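How to Budget for a Two-Arm Workcell Without Forgetting the Boring Parts
By Olga Bragança

If you've already picked out the arms, congratulations, you've done the fun part! Now open a spreadsheet and get ready for the part I have come to love even more, where you find out what the arms need around them. I've planned three of these benches for Flulham, and the first one went over budget on things I could have bought in a single afternoon.

Step 1. Write down the task before the hardware

One sentence is plenty. Ours was "two arms handle power strips, plugs and cords on a tabletop." Custódio Brandão taped his version to the door of the parts cabinet, and it saved us from at least two expensive gripper upgrades. Cords are a demanding choice, by the way. A cord bends differently every time you touch it, so plan on more practice sessions than you would for blocks or boxes.

Step 2. Split the list into four buckets

Arms and grippers. Count both arms, both grippers and a spare set of fingers.

Cameras. Budget for a view of the whole bench plus a camera at the wrist. Wrist cameras get bumped, so I price one extra from day one.

Structure. Extrusion, brackets, a base rail, wall panels, a floor panel. Get the rail quoted at full length, including the cutting fee (I missed this in March and had to beg Jaime Cunha for the difference).

Props and consumables. Power strips, adapters, tape, cups, plates, cable clips. Cheap things, but you'll buy them again and again!

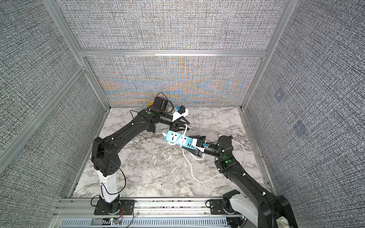
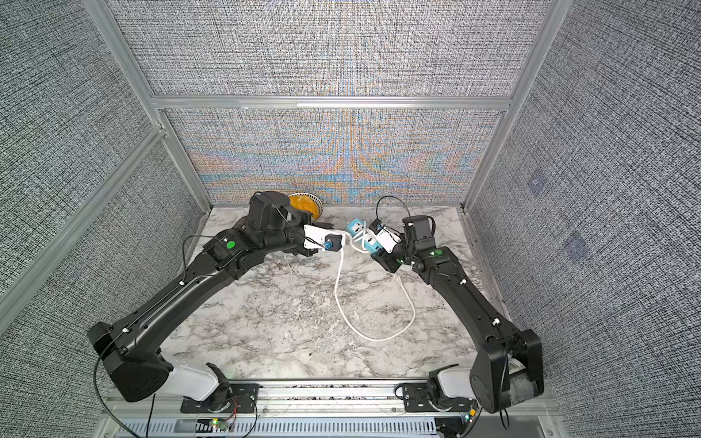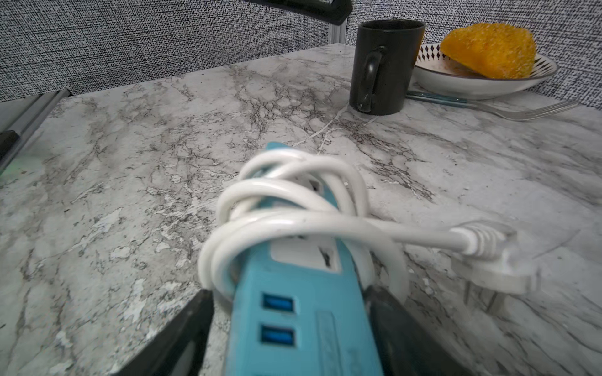
Cord work at the bench, with a blue power strip and a white cord in all three views.

Do I need to buy both arms at once?
Only if your task needs two hands from the start. Holding a strip steady while a plug goes in is much easier with a second arm, so for that kind of work I'd order the pair together. If you're starting with simple pick-and-place, buy one arm, build the structure for two, and leave the second set of mounting holes open.

Step 3. Price the props properly

We use a supplier called Jandby for small electrical items and ordered 70 pieces for our first round: strips, adapters and a few cords in different lengths. The bill came to $521 with shipping. I had put down $256 - a number I got by looking up the price of one power strip and feeling optimistic.

Buy variety early. Different socket shapes and cord thicknesses teach you much more about your grippers than a box of identical strips will. And keep everything unplugged from the wall while the arms are handling it. Put that in the written procedure, right at the top.

Step 4. Put lead times next to prices

Add a column for weeks. Our Bastos rail order took 11 weeks, and the arms sat in their cartons for most of that time. Afonso Carrilho now sorts the whole sheet by lead time and places orders from the top down, and it's a lovely way to work. Panels and fabric can usually wait. Anything cut to length goes first.

Step 5. Pay for people's time

Assembly, cable routing and camera setup all take hours, and those hours belong in the budget. Cable routing surprised me most. Each arm has its own wiring, and it needs enough slack to move freely without dragging over the bench. I give it its own line, separate from assembly, and I double whatever I first wrote down.

Step 6. Have someone else read the sheet

Martim Frade read mine for the Preltutlow bench and asked where the emergency stop was. It wasn't there! Pick a reader who will be standing next to the thing every day. Then save a copy of the approved sheet, and start a second column for what you really paid. You'll want it open when you price the next bench.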